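Bench kit on trial: the Siklow tabletop cell

Berico sells the Siklow as a complete cell for teaching and method work: arm, controller, perforated base panels and a set of coloured blocks. We ran it for 30 hours in February, using the supplied software and one add-on, the Bakik planner.

Assembly is slow. The base panels bolt together from below, and the manual gives the wrong screw length for the corner feet. Berico says a corrected sheet is on its way. Once squared up, the base did not shift under load.

The arm is rated to lift 178 g, ample for blocks. The standard test asks it to push named pieces into a given order. With Siklow's own planner it finished 50 of 65 runs. Most failures were stars, whose points catch on a neighbour and turn both pieces. Cubes and cylinders gave little trouble.

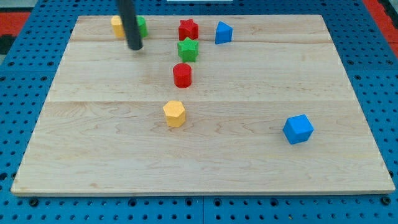

Bakik did better on the stars but takes longer to plan each push, and the delay is plain when pieces stand close together. It also needs its own licence.

Hájek, the distributor, handles repairs and holds spare tips and cables. The arm itself goes back to Berico for service. Orders placed by Fri 9 July include the second block set.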